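Kostiro Teleoperation Kit, reviewed after a month on the bench

Category: demonstration and data recording
Tested with: a tabletop arm, a two-finger gripper, and the bundled simulator
Firmware: as shipped, updated once in August

The Kostiro is a handheld controller, a base station, and a software package for recording demonstrations on a robot arm. The operator moves the controller, the arm follows, and each run is saved as an episode that can be replayed or used for training. The same controller drives a simulated arm, and that half of the product is the main reason to consider it. I have used the older Nukwood leader arm for two years and will compare against it where the comparison is useful.

Setup

The base station clamps to a table edge and connects by one cable. Calibration takes 12 poses. The software shows the target pose as an outline and accepts it when the controller has been still for a moment. Two poses near the end of the sequence require an awkward wrist angle, and I had to repeat both on most attempts. Calibration is kept between sessions unless the base station is moved.

Arm support is by profile. The supplied profiles loaded without edits. A custom profile is a text file with joint limits, a tool offset, and a gripper range. The manual covers the first two properly and gives the gripper range one sentence. Mine was inverted on the first try, so squeezing the trigger opened the fingers.

Control feel

Translation is good. Small motions scale down cleanly with the thumb wheel, and at the lowest setting I could place a peg in a close-fitting hole on the real arm without forcing it. Rotation is weaker. The controller's wrist tracking drifts during long holds, and after a few minutes the tool sits visibly off from where the hand says it should be. Pressing the clutch button and re-gripping clears it. The Nukwood, being a mechanical copy of the arm, has no such drift, but it is also tied to one arm geometry and takes up half a desk.

There is no force feedback. The controller vibrates when the gripper motor current crosses a threshold, and the threshold is a single number in the settings. At the default of 290 it did not respond to soft objects. I lowered it to 136 and left it there.

Simulated tasks

The simulator ships with a set of tabletop scenes built on the Ye asset pack. Rigid pick-and-place scenes ran smoothly on my machine. Contact is stable, stacked blocks stay stacked, and gripper slip looks plausible at moderate speeds. The liquid scenes are more demanding and are where I spent most of my time. They involve putting objects into open containers, and they are good practice for keeping a tool vertical. 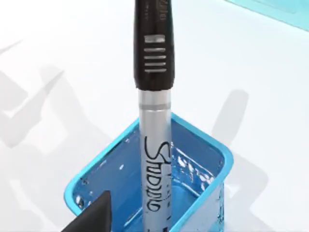

Marker and water tub, one of the liquid scenes. The barrel remains visible below the surface.

Rendering is better than I expected at this price. Wet surfaces, tinted plastic, and metallic finishes are distinguishable from one another at the camera resolution used for recording. Fine print on objects is poor. Large lettering on a barrel is mostly readable with some distortion, and anything smaller is a smudge. For manipulation work this does not matter much. For a task that depends on reading a label, it rules the simulator out.

The camera placement tool needs work. Each view is set by typing numbers or dragging a small icon, and the preview does not update until the mouse button is released. A tight view is useful for judging depth at a container rim, but a tall object will run out of it at both ends. I settled on recording one close view and one wide view for every liquid task.

Frame rate drops when liquid and a moving object interact. The recorder timestamps each frame correctly, so the data is still usable, but the operator feels the lag in the hand. Reducing the particle setting one step fixed it for me.

Recording and export

Episodes start and stop with a foot switch, included in the box. I kept 448 episodes over the test period and lost none. A bad run can be discarded with a double press before the next one starts. After that it has to be removed in the browser, one at a time, with a confirmation box for each.

Export writes joint positions, gripper state, controller pose, and video. The Wastetti converter reads the files directly. My own scripts needed a change because gripper state is stored as a fraction of range instead of a width, and the range is not written into the file header. Keep a copy of the arm profile with every data set.

Faults

The trigger developed a squeak in the second week, with no effect on operation. The base station's status light is bright enough to show up in real camera footage, and I put tape over it. The software crashed twice, both times while switching from a simulated arm to a real one with an episode still open.

Verdict

Recommended for anyone who changes arms often or wants real and simulated demonstrations in one format. Those with a single arm and tasks involving a lot of wrist rotation should stay with a leader arm such as the Nukwood. A firmware fix for the rotation drift would change that advice.

Rating: 4 out of 5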